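5. Tasche packen, schließen und aufbewahren

Schön, dass Sie bis hierher gelesen haben! Nachdem Sie in Abschnitt 4 alle Etiketten entfernt und das Innenfutter einmal feucht ausgewischt haben, ist Ihre Urkeo Reisetasche bereit für die erste Reise. Nehmen Sie sich für das erste Packen ruhig ein paar Minuten Zeit, denn ein neuer Reißverschluss will erst ein wenig eingelaufen werden, ganz ähnlich wie ein Paar Schuhe.

5.1 Packen

1. Legen Sie die Tasche flach auf einen sauberen, trockenen Tisch und öffnen Sie den Reißverschluss ganz, bis der Schieber am Ende anstößt.

2. Greifen Sie mit einer Hand hinein und drücken Sie die Seitenwände vorsichtig nach außen. Der Stoff kommt gefaltet bei Ihnen an und darf anfangs ruhig ein paar Knitter haben - die verlieren sich mit dem Gebrauch.

3. Schwere Dinge wie Shampoo oder die große Cremedose kommen nach unten, Zahnbürste, Kamm und alles, was Sie abends als Erstes brauchen, nach oben. Flaschen bitte fest zuschrauben und am besten noch in einen kleinen Beutel stecken.

4. Füllen Sie die Tasche mit bis zu 2.000 Gramm. Mehr geht zwar meistens hinein, aber die Nähte an den Trageschlaufen danken es Ihnen auf Dauer nicht.

Hinweis: Wer den Einlegeboden Dondley dazubestellt hat (Artikel 493), legt ihn bitte vor Schritt 3 ein, mit der glatten Seite nach oben.

5.2 Schließen

1. Halten Sie das Reißverschlussband am Anfang mit zwei Fingern fest und ziehen Sie den Schieber langsam und gerade zu sich heran.

2. Hakt er unterwegs, ziehen Sie bitte nicht mit Gewalt weiter. Fahren Sie ein Stückchen zurück, streichen Sie das Futter glatt und versuchen Sie es noch einmal.

3. Prüfen Sie zum Schluss die letzten Zentimeter. Gerade am Ende der Bahn bleibt gern ein kleiner Spalt offen, durch den sich eine Nagelfeile oder ein Lippenstift davonmachen kann.

Achtung: Tragen Sie die Tasche immer an beiden Schlaufen und niemals am Zipper oder an dem kleinen Ring daran!

5.3 Hinstellen und aufbewahren

1. Im Hotelbad oder im Regal ist der Platz oft knapp. Sie können die Tasche dann hochkant auf eine der kurzen Seiten stellen, solange der Untergrund eben ist. Klappen Sie die Schlaufen zur Seite, wenn sie Ihnen im Weg sind.

2. Für eine längere Pause leeren Sie die Tasche ganz und lassen sie offen auslüften, am liebsten über Nacht. Meine Kollegin Priya Brannigan aus der Näherei legt im Februar noch ein Säckchen Lavendel hinein, und ich mache es ihr seit Jahren nach.

3. Bewahren Sie die Tasche trocken und ohne direkte Sonne auf, damit die Farbe schön kräftig bleibt.

Wie Sie Flecken aus dem Stoff und aus den Schlaufen bekommen, lesen Sie in Abschnitt 6.

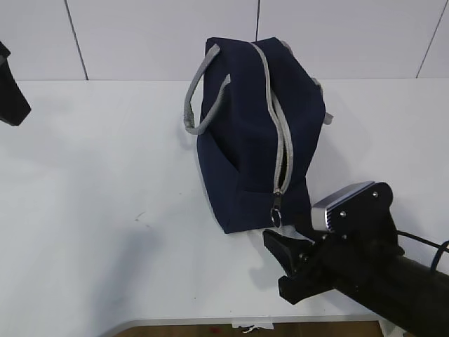
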